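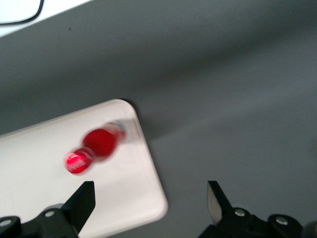
Main page Contents Index Random article Recent changes Help

The Wusdale Tabletop Project is a student project in robot manipulation at the Dovness School of Engineering, in the town of Wusdale. The participants program a pair of robot arms to handle household and grocery objects on a table, and at the end of the term they compete with their programs in an internal contest, the Gratell Round. The project is taught as a course with credit, but it is open also to members of the school's robotics club, who take part without a grade.

Name

In the documents of the school the project is called "Laboratory Practice in Manipulation". The name Wusdale Tabletop Project was first used by the students and later appeared on the door of the laboratory and on the web page. The short form "Tabletop" is common in the school newspaper. The contest has its name from Gratell, the building in which the laboratory is located.

History

The project grew out of an evening activity of the robotics club. The club had at that time a single small arm, bought second-hand, and its members used it for stacking cups and for sorting screws by length. The arm was not very precise and its base had to be fixed to the table with clamps before every session. A report written by the club in its second year proposed that the school should buy two arms of the same type and give the club a permanent room.

The proposal was accepted with changes. The school agreed to buy the arms on the condition that they would be used for teaching in the daytime, and the club kept the right to use them in the evening. The costs were shared with Bennani, a packaging company with a plant near Wusdale, which wished to have students with practical knowledge of gripping and placing. Bennani still pays for spare parts and fingers for the grippers, but has no role in the grading.

In the first term the course had no contest. The students presented their work in a written report and a short demonstration. Many of them considered that the demonstration was too dependent on luck, and the teachers came to a similar opinion. The Gratell Round was introduced in the next year with fixed tasks and repeated attempts. The present rules were published on Aug 23, 2024 and replaced an older text that had been amended many times.

Equipment

The arms are mounted at the same table and each of them carries a gripper with two fingers. In the project they are named simply "right" and "left", from the point of view of the robot. This is a frequent source of error for new participants, who stand on the other side of the table and see the right arm on their left. A small camera is fixed close to the gripper and another camera looks at the whole table. Most teams use both views. The view from the gripper is good for the last few centimeters of a grasp, but it becomes blurred when the arm moves quickly, and the rules advise to slow down before the fingers close.

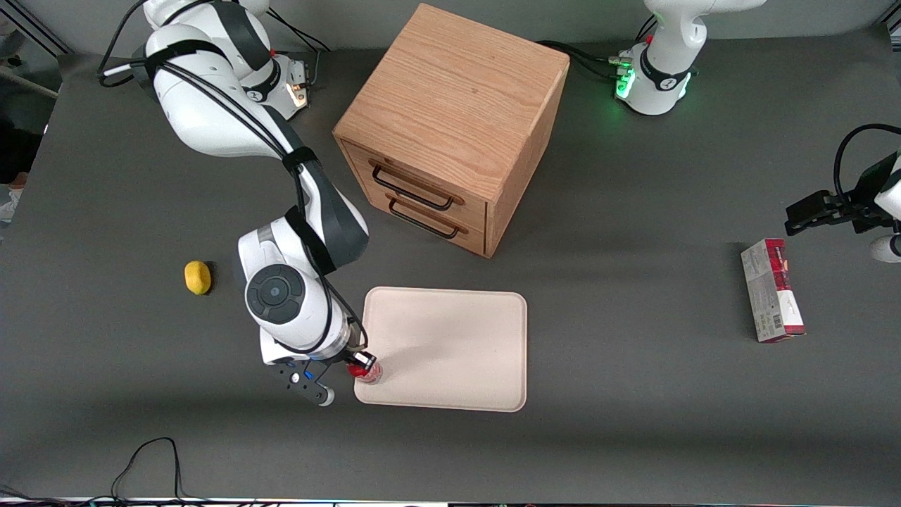 The project table with both arms, the drawer cabinet and the tray. The box lies under the left gripper.

The collection of objects changes a little every term. It normally includes a low tray, a small wooden cabinet with drawers, cardboard packages, fruits and bottles. Objects that roll are considered the most difficult for beginners. A bottle lying on its side, for example, can move away when only one finger touches it, and a transparent part is often not found correctly by the vision software. Cardboard packages are easy to see but can be crushed if the force of the gripper is set too high. A crushed package is replaced, and the attempt is counted as failed.

Course of study

A team has two students. The first weeks are spent on safety, on the calibration of the cameras and on moving the arms by hand guidance. After this the teams record demonstrations, in which one student moves an arm through a task and the other student writes down the start position of the objects. The recordings are kept in a shared archive, so that a new team can study the work of older teams. The archive contains 1035 recordings. A number of early ones have no notes and are used very little.

In the second part of the term each team chooses a method. Some teams write the motions as a fixed sequence of steps, with the camera only correcting the final position. Others train a model on the recordings. Both methods are allowed in the Gratell Round, and the rules make no difference between them in the points. The written report must explain the choice and must contain at least one failure that the team studied in detail.

The use of the arms is reserved in a paper calendar next to the door. A team may not reserve two sessions in a row in the last month before the contest.

Gratell Round

The contest is held in December, in the last week of teaching. The tasks are selected from a list known in advance, but the start positions are drawn by lot on the same morning. Typical tasks are to put a bottle on the tray, to take a bottle from the tray and stand it upright on the table, to place a fruit in a drawer and close it, and to turn a package so that a given side is on top. The last task usually needs both arms.

An attempt may last at most 300 seconds. Points are given for every completed step, and a team that touches an object by hand loses the points of that step but is allowed to continue. If the arms touch each other the attempt is stopped. In the case of equal points, the team with the shorter total time is placed first.

The winning team receives no money. It may choose one new object for the collection of the following term, and the choice has at times been criticized as unfriendly to the next students, in particular in the year of the soft net bag.

Reception

The project was described in the yearly report of the school as its most requested laboratory course. Criticism has come mainly from students without programming experience, who found the first weeks too fast. An introductory evening was added for them by the robotics club. It is held in the same room and does not give credit.

See also

Dovness School of Engineering
Gratell building
Robotics in Wusdale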